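4. Recording a demonstration by hand

This section covers hand guiding with Plekus. To record with a remote controller, go to section 5. Both methods save to the same task file, so you can mix them in one set.

Before you start

Finish the joint check in section 3. Set the payload value to match the gripper you have fitted. A wrong value makes the arm drift up or sink when guiding mode comes on.

CAUTION: Keep one hand on the forearm whenever you switch guiding mode on or off. Keep your fingers out from between the gripper fingers.

Steps

1. Open Plekus and choose Tasks, then New. Type a short name. Names longer than 40 characters are shortened in the Inport list.

2. Set the speed limit to 200 mm/s for a first recording. You can raise it later, up to 700 mm/s.

3. Place the object and open the gripper fully.

4. Turn on guiding mode and wait 2 seconds before you move anything.

5. Lead the arm by the forearm until the hand is over the object. For a bowl, line up one finger with the rim and leave the other clear of it — the fingers should be spread and still pointing down. Check that the cable has enough slack to follow the wrist.

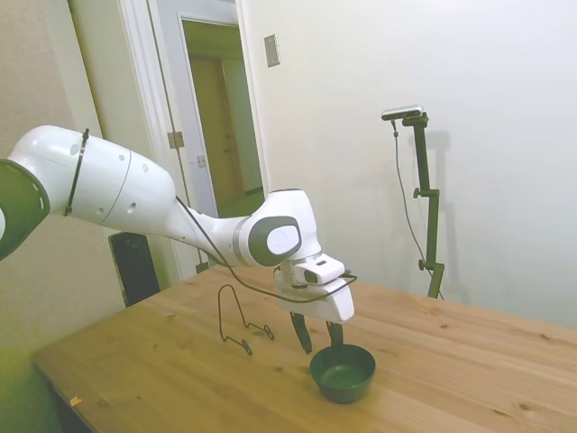 6. Press Mark. Plekus saves this pose as the approach point.

7. Lower the hand until the rim is between the fingers, then press Close. Lift straight up and press Mark again.

8. Guide the arm to the drop-off point, lower it, press Open, and back away slowly.

9. Press Stop, then Save.

NOTE: Pauses are trimmed when you save. If you need the arm to wait at a point, add a Hold in the editor — standing still during the recording will not do it.

If the replay misses the rim, delete the approach point and repeat steps 4 to 6. The rest of the recording is kept.

Revised 2025-10-28, Hòa Ngô, Hodero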